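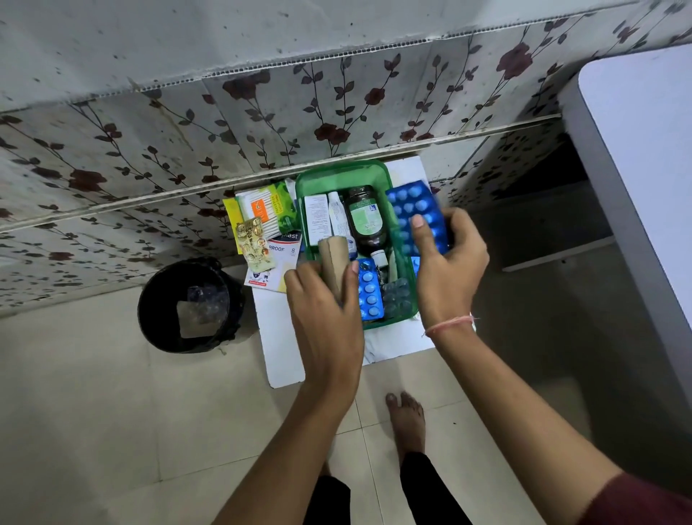
**What does Ninham do?**

We help households get their medicine baskets, bathroom shelves and first-aid boxes back into an order they can live with. We come round, get everything out, go through it with you and put it back so that you can find a plaster when you need one.

## How we started

Ninham began at a kitchen table in Ludau, with one shoebox of old prescriptions and a strong feeling that there must be a better way! We had been running general decluttering visits, wardrobes and spare rooms mostly, and kept noticing that people would happily part with coats and then go quiet when we got to the medicines. Half-used strips, a bottle from last winter's cough, cotton buds bought twice over. It was the one job everyone put off, and we loved doing it (we still do).

Now there are 3 of us covering Ludau and Bemmont, and we've sorted the medicines in more than 300 homes. A few of those were big family houses with a stash in every room. Most were small flats with a single basket.

## What a visit is like

A basket visit takes 30 minutes, sometimes a bit over if there's a lot to talk about. You stay in the room and you make the decisions – we never throw away anything you haven't looked at yourself.

We lay things out on any clean, flat surface you've got and put like with like. Dressings and plasters go together, then creams, then bottles, then tablets. Strips that have lost their box are the slow part, and we're very patient with them. If the name and date can still be read on the foil, we write them on a label. If they can't, we set the strip aside for you to take to the pharmacy.

We aren't pharmacists and won't tell you what to take or stop taking. Any question of that kind goes on a slip of paper for you to hand over the counter, and people do tell us they find the slip handy.

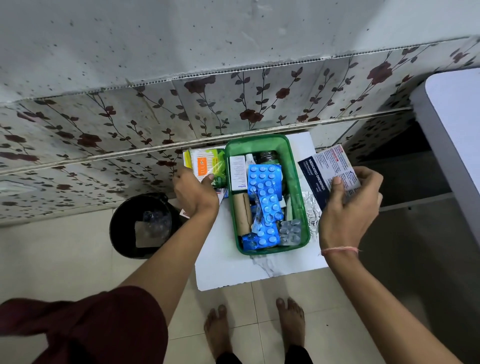 *Medicated dressings in hand, blue tablets still to go through.*

## What we like in a basket

Open baskets get a big thumbs up from us. You can see down into them, they wipe clean, and you can lift the whole lot out in one go. Tall things stand at the back, flat strips lie at the front, and the plasters sit wherever your hand lands first. If there are children about, the basket needs to live up high or behind a lock, and we'll help you choose the spot before we leave.

We don't sell storage. You're welcome to use what's already in the cupboard, and a decent plastic basket from the market does the job beautifully.

## The Ehlers sheet

Every household gets a copy of our Ehlers sheet, named after the street where we had our first office. It's a single page with space for what's in the basket, when it runs out and who it's for. Version one had 103 lines and frightened everybody. The present one fits on the inside of a cupboard door, and we're rather proud of it.

## Coming to see us

Our office in Ludau is open from 9 am, and there's usually a kettle on. Visits in Bemmont are booked through the same desk. July fills up early with people getting ready for their holidays, so do ring ahead if you'd like us then.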